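Bangera Craft Board > Beads, Buttons & Small Stuff
Thread: Sorting by color or by size? Need to pick one

thimble_and_tea wrote:
OK so I finally have a proper table to spread out on and a box with real compartments, and I'm stuck on the very first decision.

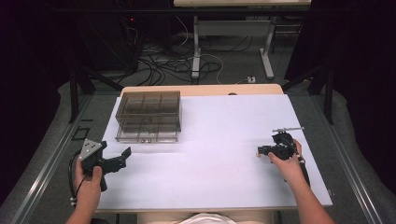

Re: Sorting by color or by size?
posted by thimble_and_tea, 3/14/19

Sorry, hit post too soon! I inherited a giant tin of seed beads from my aunt, all mixed together, and I want to sort them once and never do it again. My sister says color. The lady at the Nutalum shop said size, and she said it like I was a little slow for asking. I mostly make bracelets, plus the odd bookmark. What do you all do?

knotty_pine
Color, color, color. I open a drawer, I see blue, I'm happy. I tried size for a whole winter and I hated it. Every project started with me digging through a mess of everything.

marlina.ngui
Have to disagree with knotty. If you do any loom work, one fat bead in a row throws the whole thing off and you won't see it until you're 20 rows in. Size first, then color inside each size if you have the patience (I do not, I have kids). I use tubes from Metero for the tiny ones.

knotty_pine
Marlina, she said bracelets, not loom work!

marlina.ngui
You can make bracelets on a loom :) Half of mine are.

graybarn
Third option: by finish. Matte with matte, shiny with shiny, all the silver-lined ones together. I got the idea from the Flutollow pattern book and I've stuck with it. My cuffs look so much better now that I'm not grabbing a shiny red to go with a matte red by accident.

knotty_pine
That is way too fussy for a tin of mixed beads, graybarn. She'd be there until November.

graybarn
Maybe! I like fussy.

thimble_and_tea
Haha OK. I don't have a loom, but I kind of want one now, so thanks for that, Marlina. How do you even tell sizes apart when they're this close? I've been squinting at them and I can't see a difference.

marlina.ngui
String 50 of them on a needle and lay it next to 50 you already know the size of. If one row is longer, there you go. Old beads can be pretty uneven anyway, so don't sweat the strays. I toss mine in a jar and use them for fringe.

thimble_and_tea
Oh, that's smart. I'll try that tonight and do the reds first. Does anybody label the lids, or just the sides?

knotty_pine
Sides. Lids get swapped.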